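Start > Werkstatt > Robotik > Jacken falten per Fernsteuerung

Jacken falten per Fernsteuerung

Seit September darf ich einem Roboter beibringen, wie man Kleidung zusammenlegt, und ich muss jetzt endlich mal darüber schreiben, weil ich zu Hause schon allen damit auf die Nerven gehe. Das Projekt heißt Flirkedo, der Arm kommt von Riscombe, und gesteuert wird er mit einem kleinen Führungsarm, den man in die Hand nimmt. Ich bewege, er macht nach. Klingt simpel, ist es nach dem dritten Kaffee auch fast!

Angefangen haben wir mit Handtüchern. 674 Vorführungen sind inzwischen gespeichert, der größte Teil davon Frottee. Handtücher sind brav: vier Ecken, flach, fertig. Jetzt ist Jeansstoff dran, und der ist eine ganz andere Nummer (im besten Sinne). Der Stoff hat seinen eigenen Willen, er stellt sich auf, rutscht zurück, und wenn man ihn zu nah an der Falte packt, zieht man die ganze Lage mit.

Am meisten gelernt habe ich an der Handgelenkkamera. Anfangs habe ich immer direkt auf den Arm geschaut, aber das Modell sieht ja später nur, was die Kamera sieht. Also schaue ich mir jede Aufnahme hinterher aus dieser Sicht an, und da liegt die Welt gern mal auf der Seite.

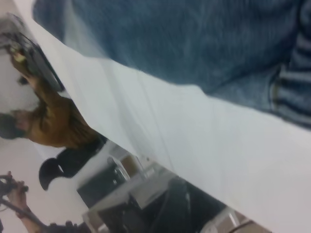 Was ich beim Vorführen anders mache als am Anfang

Langsamer greifen. Mit der eigenen Hand braucht man für eine Jacke ein paar Sekunden, mit dem Führungsarm war ich in der ersten Woche bei 19 Minuten – inklusive Fluchen. Heute sind es 6, und ich finde das großartig. Wichtig ist das gleichmäßige Tempo. Ruckler lernt das Modell nämlich genauso fleißig mit wie alles andere.

Fehler drinlassen, wenn man sie sauber ausbügelt. Rutscht mir der Bund weg, setze ich neu an und nehme weiter auf. Die ersten Durchgänge habe ich bei jedem Patzer abgebrochen, und prompt stand der Arm später ratlos über einem verrutschten Ärmel.

Den Stoff jedes Mal anders hinlegen. Schräg, halb verdreht, mit dem Kragen nach unten. Das kostet Überwindung, man will es ja ordentlich haben.

Für die Auswertung nehmen wir Florkarport, da kann ich Kamerabild und Gelenkwinkel nebeneinander abspielen und schlechte Stellen markieren. Die Greiferbacken sind von Bouazza, mit weichen Auflagen, die ich nach sieben Abenden Jeans schon einmal gewechselt habe. Als Nächstes will ich an Reißverschlüsse ran, ich freu mich wie blöd drauf.

3 Kommentare

nadelundfaden: Neunzehn Minuten für eine Jacke, da fühle ich mich gleich besser. Faltet ihr die Ärmel zuerst nach hinten oder nach vorn?

Autor: Nach hinten, dann bleibt die Knopfleiste oben und der Greifer verhakt sich seltener.

lötstation_sued: Spürst du am Führungsarm eigentlich, wenn der Stoff spannt? Bei unserem fehlt die Kraftrückmeldung komplett, und ich reiße ständig zu fest.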